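Barnance Community Forum
Board: Events and Site Visits
Topic: Open day at the Hajdu handling laboratory, June 2020

Posted by Sterkby_Liaison
Members who attended the open day are invited to record their observations in this thread. The program consisted of a short talk, a tour of the workshop and a kitchen counter demonstration of hand-held grippers. The demonstration lasted 20 minutes and was repeated for each group. Questions on admission should be sent to the events desk.

Posted by millrace_35
Our group saw the counter demonstration first. The presenter explained that the grippers are operated by people, and that the recorded movements are later used to teach a robot arm the same task. Fruit was chosen for its range of sizes and skins. I found this the most useful part of the visit.

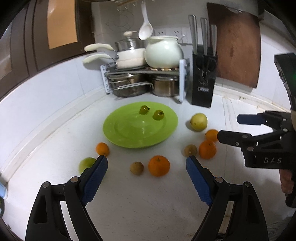 Counter demonstration: cherry tomatoes on the green plate, with the remaining fruit still on the counter.

Posted by Oxbow Reader
I must differ with the previous post. The talk promised results from the Hemovwood packing line, and we were given one slide. Moving fruit to a plate by hand-held tool is a long way from a line that handles 4000 trays per shift. Members who traveled for the industrial content were poorly served.

Posted by millrace_35
The invitation did state "household tasks" in its second paragraph. I agree that the Hemovwood slide should have been longer.

Posted by tern.and.co
Two grippers at one counter seemed crowded to me – is there a reason the work is not recorded with one? The large mandarins and the cherry tomatoes surely call for a different opening of the fingers, and I would have liked to hear more on that point.

Posted by Sterkby_Liaison
The laboratory records both single and paired work. Finger opening was covered in the printed handout, page 15. Copies remain available at the front office.

Posted by Oxbow Reader
No handouts were left when the last group arrived. Please ask Hajdu to post the file.

Posted by Sterkby_Liaison
The request has been forwarded. A second open day is planned for December, with the packing line as its subject. Attendance will be limited to 350 and registration will be announced on this board.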